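Shop > Coin Storage > Cabinets and Trays > Hartley Tray Cabinet

Hartley Tray Cabinet for Ancient Coins

We have been selling coin storage for a good long while now, and if there is one thing our customers with Greek and Roman collections keep telling us, it's that most trays are made for modern coins. Ancient coins are thick, lumpy and hardly ever round, and a nice fat Alexandrian tetradrachm will sit up out of a shallow well and scrape on the tray above it. The Hartley was drawn up with those coins in mind (and with a lot of patient advice from Despina Pavlović, who brought us a shoebox of her worst-fitting provincial bronzes to try).

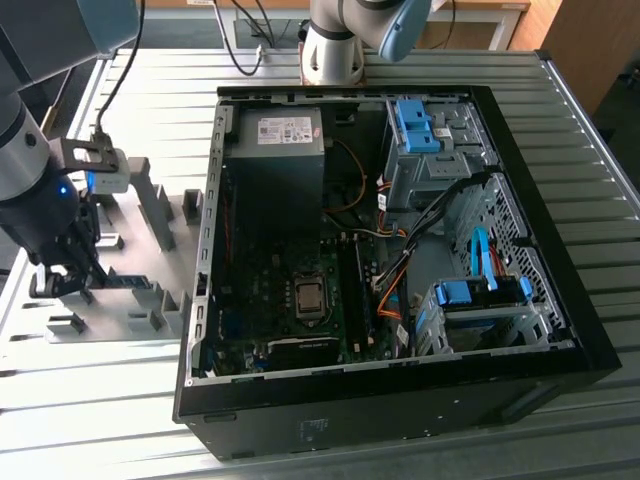

What you get

The cabinet is solid mahogany with a brass lock and two keys, and it comes with 18 trays. The standard tray has 24 round wells, each lined with a loose felt disk you can lift out and replace. If you collect the little silver fractions as well as the big bronzes, tell us when you order and we'll happily mix the trays for you. Nemon felts come in red, green or navy, and a spare set is tucked into the bottom drawer.

There's room under each felt for a small paper ticket, so you can keep the old dealer's tag with its coin, as collectors have been doing for generations.

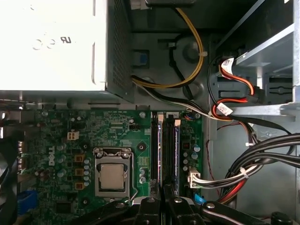
Will the wood harm my silver?

Mahogany has been the usual choice for coin cabinets for a very long time, and it gives off much less acid than oak, which we'd steer you away from. Keep the cabinet in a dry room away from radiators, and please don't polish the inside of the trays.

Looking after bronzes

Bronze is the fussy one. If you see powdery pale green spots on a coin, take it out of the cabinet and keep it by itself in a dry box until someone who knows bronze disease has had a look. We like the Grullex drying packs, one to a drawer, swapped out every September or whenever the color changes. 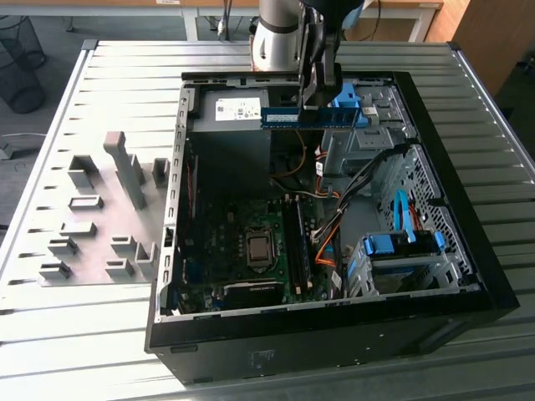

Blue memory module held over an open desktop tower

Photographing your trays

Plenty of you like to keep a picture record, both for insurance and for the pleasure of it. Lift the coin out and put it on something plain before you shoot, as the felt throws its color onto silver. A dark green patina shows up best, to our eyes, on a dull mid-gray with no shine to it, much like the flat plastic plate resting on the ribbed metal here, and you can see how the bright metal catches highlights while the plate stays even. Set your lamp low and off to the left, and the portrait will come up beautifully! 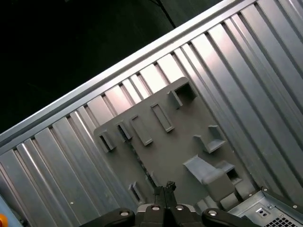 Delivery is included, and each cabinet goes out with the trays packed separately, so do look for two boxes on your doorstep. The small gray plate in the picture just above has a slightly rounded corner, and we round the corners of our trays in the same sort of way, so they slide in without catching. If one feels tight in damp weather, give it a few days indoors before you reach for the sandpaper.

Comments

Revathi Shenoy
My Seleucid bronzes finally lie flat. The navy felt is darker than I expected but I've come around to it.

Jairo Arango
Can you order extra trays later on? I'm already running short of space, which is my own fault.

Korow Coin Supplies
Hello Jairo, you can, just send us the number stamped inside the door.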